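Subject: Re: [cloneo-swap] cables, cables, cables

Hi all,

On the cable drawer question from Menlow, I finally started on mine. The first round was green cables in one big tangle, plus two little power banks and the blue mic on its desk stand.

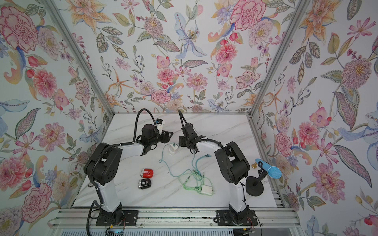
Before the sorting, green tangle and all

I gave myself 40 minutes and got through maybe half of it (I kept stopping to test chargers!). Short leads get a twist tie, long ones go in the Zuvside bin – I'm really trying not to buy another bin.

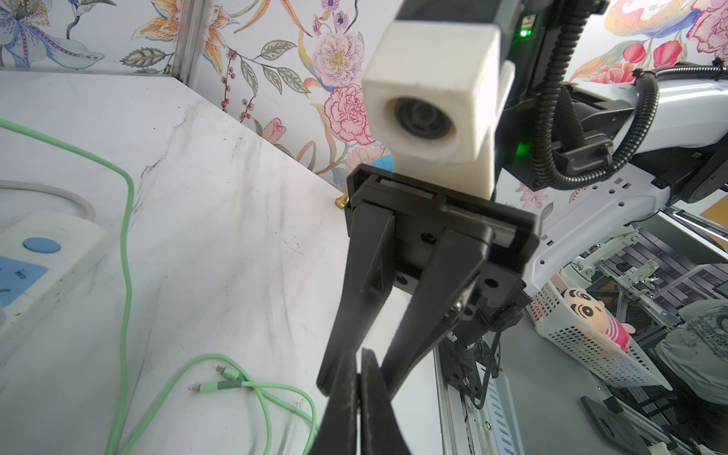
Anything I can't match to a device by May goes in the swap box. The power strip is staying, though. I want it on the desk with the big white plug next to it.
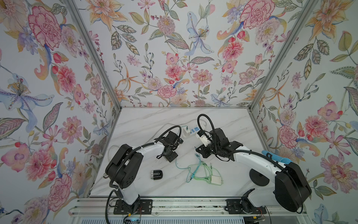

Han wrote:
> Please wipe your cords before you bring them to the swap! We had 22 last time and they were all sticky.

Ha, fair. The white cord on mine is kind of grimy, so I'll go over it with a damp cloth, unplugged of course.

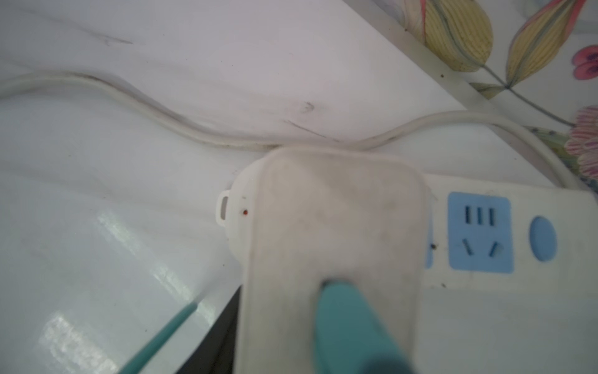
I've also got 2 spare adapters if anybody wants them. Just email me before the swap – I'd love to see them go.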